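The Retrospective

The artist had been dead for three years before anyone at the Holtberg noticed, and by then the retrospective was already in the calendar.

I was hired to write the wall texts. The museum had a house style for these, which was that every work must question something. A painting could question memory or the market, and a chair could question sitting, but a work that questioned nothing had to go back in the crate. I was paid by the panel and given a desk in a corridor next to the fuse box.

The estate sent 22 crates and one letter. The letter said that the artist had wished to be remembered simply. The director read it aloud at the Monday-style meeting we held on all the other days, put it in a drawer, and asked me for 106 words on the subject of simplicity.

My trouble began with crate number 7. According to the inventory it held a work called Orkia, mixed media, dimensions variable. I opened it and found a gray blanket, folded in four, and a receipt from a dry cleaner in Voltow. The blanket had a scorch mark the shape of an iron. I looked under it for the mixed media. I looked inside the lid. Then I sat down on the floor, which in that building is polished concrete and questions the kidneys. 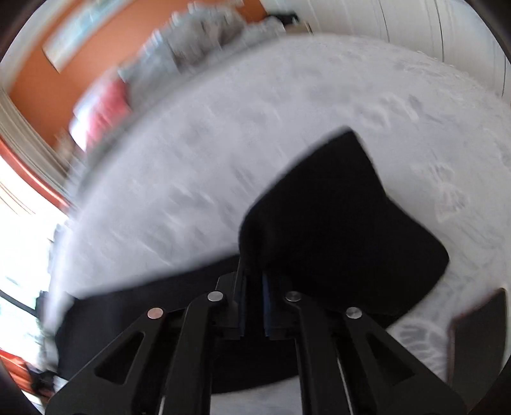
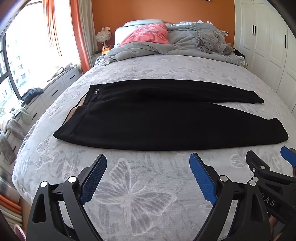
There were two possibilities. Either the blanket was Orkia, in which case it was insured for more than my apartment, or it had been wrapped around Orkia, in which case Orkia was still in Voltow, being used as a doorstop by someone with a good eye.

I telephoned the estate. The estate turned out to be a nephew eating lunch. He said his aunt had owned a number of blankets. He said she had also made a number of works that looked like blankets, in her middle period, and that she herself had gotten confused and slept under one for most of a winter. He asked whether the scorch mark was on the left or the right. I said that depended on how you held it. He was quiet for a while and then said that this was exactly the kind of thing she would have said, and would I mind if he used it.

The director took the news well. She walked around the blanket twice with her hands behind her back and said it had tremendous presence. The collector Đorđević, who had lent us half the show and whose name was going over the door, walked around it once in the other direction and said he had always felt it was her strongest piece. He asked if it might be for sale. The director said everything might be for sale — she was speaking philosophically, but he wrote down a figure anyway.

So I wrote the panel. I wrote that Orkia questioned the boundary between protection and the protected. I wrote that the burn, placed with such restraint, resisted being read as an accident. The editor took out "with such restraint" and put in "urgently."

We opened in February 2020. People stood in front of the blanket with their heads tilted, mostly to the left. A student drew it. A critic called it the one honest moment in an otherwise crowded room, and the director had that printed on a tote bag.

In the second week a parcel came from the nephew. It held a small bronze thing like a folded ear, very heavy and very beautiful, with ORKIA scratched on the base. There was a note saying he had found it behind the bathroom door and supposed we would know what it was.

I carried it up to the director's office. She looked at it for a long time. Then she got up and shut the door, and used it to keep the door shut.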